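August, after tea

Spent the evening on the cases and the odds and ends that go with them. I'd been putting it off since we got back from Teltgate. Out came the little pine shelf, and the cases went on the brown table.
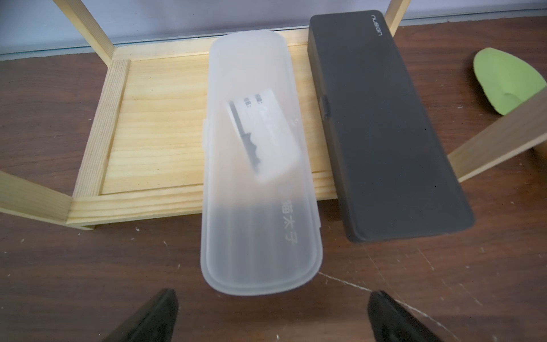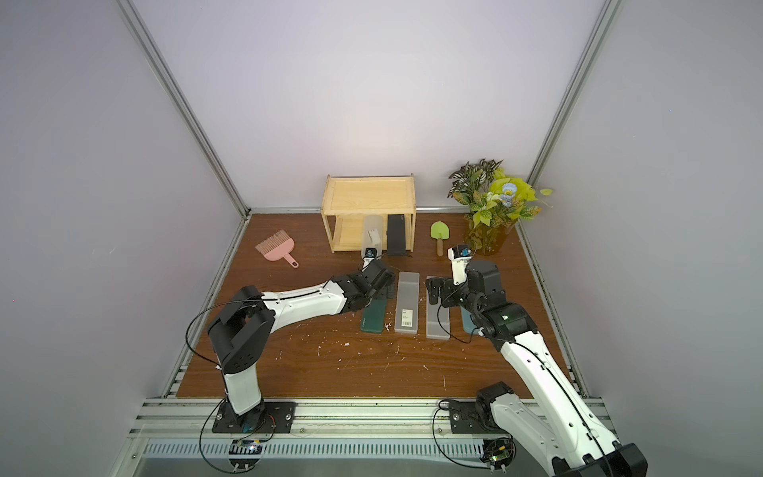
Doğukan rang at half past six and wanted to know if I'd found the key to his shed. I told him I had a key and couldn't say whose it was. He'll come by and try it. If it doesn't fit, I'll ask Vidar.

Vidar still owes me for the paint, 18 dollars. Didn't bring it up.

I want to keep 2 cases and give the rest to the op shop. My reading glasses need one and the sunnies need the other. The table could do with a proper wipe before anything else goes on it, and I might move the vase to the front room where there's more light. The trowel belongs outside.

Rain on the roof now. Bins tomorrow.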